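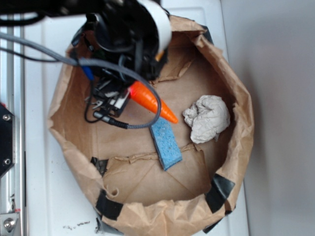
Can a machine do my tidying yet, a reader in Derness wants to know, or should she go on buying baskets? She has two children, one dog and a drawer of odds and ends that no longer shuts, and she has been putting money aside since February in case the answer is yes.

Well, my dear, keep the money a while longer, and let me tell you why I say so (pour yourself something, I do go on a bit).

Picking things up has come a long way. A toy carrot, a kitchen sponge, a ball of crumpled paper - each one asks for a different kind of grip. The carrot is smooth and tapers to a point. A sponge gives when you squeeze it. Paper gives too, but it doesn't spring back, and a hand that was right for the carrot may mash it flat. You and I sort all that out without looking up from the radio!

The Skakari people came to our home fair with a tidying arm that I watched for most of an afternoon. It made 77 tries at a mixed basket while I was there, by their own tally board, and I cheered for every good one. The price on the card was 800 a month to rent, with 552 more for setting up. I bought a broom.

In the meantime, a few things that help whoever is doing the picking up, you or some future helper:

Use a wide, low container for small toys and cleaning bits. Deep ones turn into a dig.

Fold the rim of a paper bag outward, a good two inches, and it will stand open by itself. A few strips of strong tape over the fold will keep it that way for weeks.

Press the bottom flat before you fill it. Loose flaps of paper catch on fingers and hide the little pieces.

Let sponges dry fully before they go in with anything made of paper. I learned this at the Wada house with a bag of 400 craft straws, and I would like not to talk about it.

Keep cords out of the toy corner altogether.

Next time, the Brastus dish rack and whether it deserves the room it takes up on your counter. Do keep the letters coming!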